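Ullska daypack, navy. Review after a long while of using it

Sinan Değirmenci
September 3, 2026

Quick one, I've got a train to catch and I've been promising this write-up for ages. Several of you asked after the strap post. So: bought mine in February, own money, full price, from Dimitriou. They had it in navy and in a sort of mustard. Navy. Obviously.

Short version for those also running for a train. Good bag. Comfortable, plain, doesn't flop about. Annoying side pocket. Would buy again but would wait for a sale.

Longer version.

LOOKS

Dark navy, nothing shouty. Thin white piping round the seams and zips, reflective, and it does its job on the towpath at night. My sister cycled behind me and said she picked out the bag well before she picked out me. Rounded shape at the back, no corners to catch on things. Then there's the patch. Small white rectangle near the top with black squares on it, makes a face, or a little robot, depends who you ask. My nephew loves it. I was going to unpick it the first week and then didn't. It's grown on me. If you want a completely blank bag you'll need a seam ripper and some patience, the stitching on it is tight.

The navy shows lint. And cat. If you have a pale cat keep a roller by the door. Marks wipe off with a damp cloth, even the oat milk thing (don't ask), but the lint just moves around.

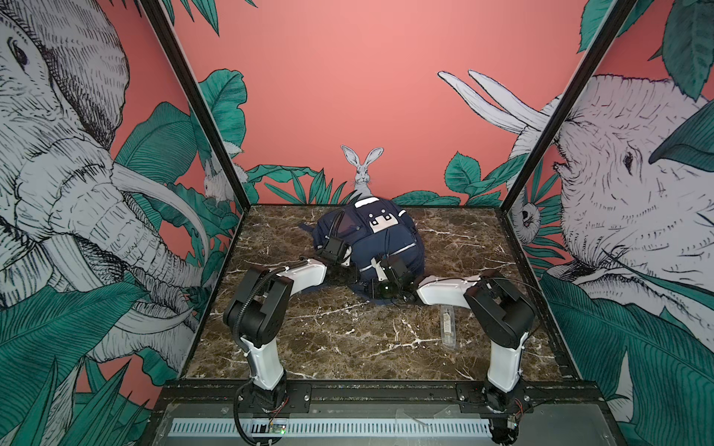
ZIPS

Smooth so far. I'm rough with zips, I pull them at daft angles with one hand while holding a coffee, and these haven't snagged yet. The main one opens far enough down that you can get to the bottom without emptying the lot onto the floor, which was my big moan with the old Detudmont. Pullers are a bit small for gloves. I tied a loop of cord on the main one and left the front alone.

The front pocket zip was stiff out of the box. Ran a candle stub along it, fine since.

STRAPS

Most of you want this bit so here goes. Padding is firm, not squashy. First fortnight I thought I'd made a mistake, they felt like planks. Then they softened, or my shoulders gave up. Now I can do a full day walking round with a laptop, lunch, jumper and umbrella and not think about it. With nothing much in it the bag rides a bit high on me, I'm short in the body. Let the straps out and it's better.

Chest strap: fine, clicks, stays clicked. Slides down a bit if you jog for the bus. I jog for the bus a lot. Adjustment webbing is long and there's no keeper for the loose ends so they dangle. I've seen people roll them up with a hair bobble. I did exactly that.

If you're tall, try before you buy. My brother in law is very tall and it looked like a lunchbox on him, he said it dug in under the arms too. He sent his back and Dimitriou refunded without a fuss, took 5 days.

INSIDE

One big space, laptop sleeve against the back, a flat zipped pocket for cables and the like. Lining is grey, so you can find things. Black linings should be banned. Laptop sleeve doesn't go all the way to the base so if you drop the bag the laptop doesn't take the hit first. I have tested this by accident on a station platform. Laptop OK. Pride less so.

What I carry most days: laptop, charger, lunch tub, water bottle, book I don't read, raincoat. All fits with room for a small shop on the way home. A big ring binder fits but only if you put it in before the lunch tub. Trainers go in, walking boots no.

No key clip. Why is there no key clip. The older version had one, a friend has it and I'm jealous every time she gets to her front door before me. I sewed a bit of ribbon with a lobster clasp into the seam of the front pocket, ten minute job, looks awful, works.

THE SIDE POCKET

Right. The one on the left side. It's cut too shallow. A slim bottle stays in, a wide one tips out the second you bend down, and mine has gone rolling down the aisle of a bus more then once. Emailed Riltska, who make it, and got a polite reply saying they'd pass it on. Which, fine. It's been months. A strip of elastic along the top edge would fix it and cost them pennies. For now the bottle goes inside, upright, wedged with the raincoat.

RAIN

Walked home in a proper downpour twice. Came through damp at the top zip, dry everywhere else. The book I don't read got a wavy corner. It isn't sold as waterproof and I wouldn't treat it like it is. If you're out in all weathers buy a cover, any cheap one fits.

Dries overnight hung on a chair. Don't put it on the radiator, I did this to the Detudmont and the back panel went a funny shape.

CABIN BAG?

Got asked this in the comments last time. Used it as my only bag for a long weekend away. Went under the seat in front with a bit of a shove. Packed: change of clothes, sandals, washbag, charger, the book again. Rolled everything. Would not do a week with it unless you're one of those people who owns one pair of trousers.

Worth saying that it lies properly flat if you put it down back upwards, so packing it on a table is easy enough, you can press the air out of a coat and get the zip round without kneeling on it. My old one rolled over like a seal.
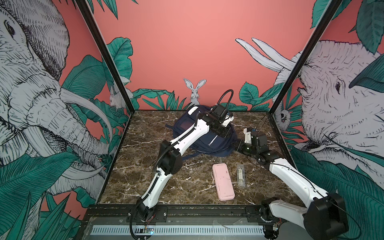

Ullska daypack in navy, lying flat on the marble top. Elephant wallpaper behind.

COMPARED WITH THE DETUDMONT

Had the Detudmont for years so it's the fair comparison, for me anyway. Detudmont has better pockets, full stop. Deep on both sides, plus a hidden one against your back where I kept my passport. But it sagged. Once the base went soft it hung off me like a wet towel and my lower back told me about it. The Ullska holds its shape better and it's lighter, 700 grams on my kitchen scales with nothing in it.

Detudmont is cheaper too. If all you do is carry a sandwich and a paperback, save your money and get that. If there's a laptop in it every day, the Ullska.

WEAR SO FAR

Base is a bit scuffed, I put it down on pavements. Stitching all good except one loose thread by the top handle, which I snipped and it's not gone any further. Piping still bright. Patch still smiling, if it is smiling. Padding still firm. No squeak! The last one squeaked with every step, drove me up the wall, and everyone walking near me too.

Haven't put it in the washing machine and the label says not to. Sponge, mild soap, rinse, hang up. Did it once in the bath and the water came out a colour I'd sooner forget.

THE OTHER REVIEWS

There were 2,039 of them on the Dimitriou page when I looked this morning and I've obviously not read them all. The ones I did skim mostly moan about the side pocket (yes) and the delivery box being enormous (also yes, could of posted a kettle in it). A few say the zips failed early. Can't speak to that, mine haven't. If yours have, leave a comment and say how long it took, I'd like to know.

GOOD
Comfy once broken in
Keeps its shape
Shows up at night
Pale lining

LESS GOOD
That side pocket
No key clip
Lint
Dangly strap ends
Bit pricey for what it is

Who's it for. Commuters, students, anyone lugging a laptop who doesn't want to look like they're off up a mountain. Not for tall people, not for wide water bottles.

Would I buy it again, yes, in the sale. Would I buy it for somebody else, only if I knew their height.

Strap ends update to follow, a reader has sent me a pattern for little fabric keepers and I want to try it before I post it. Also going to have a go at the elastic on the side pocket. If I ruin it you'll hear.

Right, train.

Contact: use the form on the About page | © Sinan Değirmenci, all rights reserved | Back to top

This site uses cookies to remember your settings and count visits. By carrying on you agree to this. Accept | Manage cookies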